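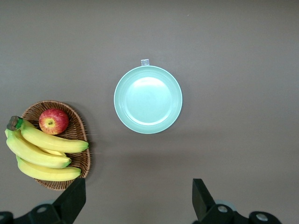
The green plate.

The year 2000 was the best summer the town of Pichon ever had, and I will argue that with anyone. I was eleven, my aunt Nadège Jacquet had just bought the old bakery on Casten Street, and she had decided to enter the county pie contest with a pie nobody in the county had ever tasted.

"Gooseberry and black pepper," she said, slapping the counter so hard that flour jumped. "They'll fall over!"

I believed her completely. I believed everything she said back then, and most of it was true.

We baked all through June. We baked before breakfast with the windows open and the birds going crazy in the hedge, and we baked at midnight with the radio on low, and every pie was a little better than the last one. The third had a soggy bottom. The ninth was so peppery that the mailman had to sit down on the step - he asked for another slice, though, and I have loved that man ever since.

The morning of the contest, the van wouldn't start. My aunt looked at it, looked at the pie, and handed me her hat.

"It's 4 miles to Navton," she said. "We'll walk."

What a walk! The wheat was up to my shoulders and the sky was enormous. She carried the pie the whole way with a dish towel over it, singing songs in French with half the words missing, and I ran ahead to check for potholes and shouted back every single one. At the bridge we met a farmer named Harnex, who had a pig in the back of his truck and room for two more. So we rode the last mile beside the pig, who took a strong interest in the towel, and I held her off with the hat.

Our entry number was 841. I still have the ticket. There were tables and tables of pies, lattice tops and meringues as tall as my head, and ours sat at the far end looking small and brown and wonderful.

The judge was a thin woman with a pencil behind her ear. She took one bite. She put down her fork, and then she picked it up again and took three more, and my aunt squeezed my hand until my fingers cracked.

We came in second. Second! The prize was 100 dollars and a ribbon, and my aunt spent every cent of it on the pig.

She named her Pepper. We walked her home that evening with the ribbon tied around her neck, all the way along the river road, and when we got to the bakery there were people waiting on the step to ask if there was any pie left.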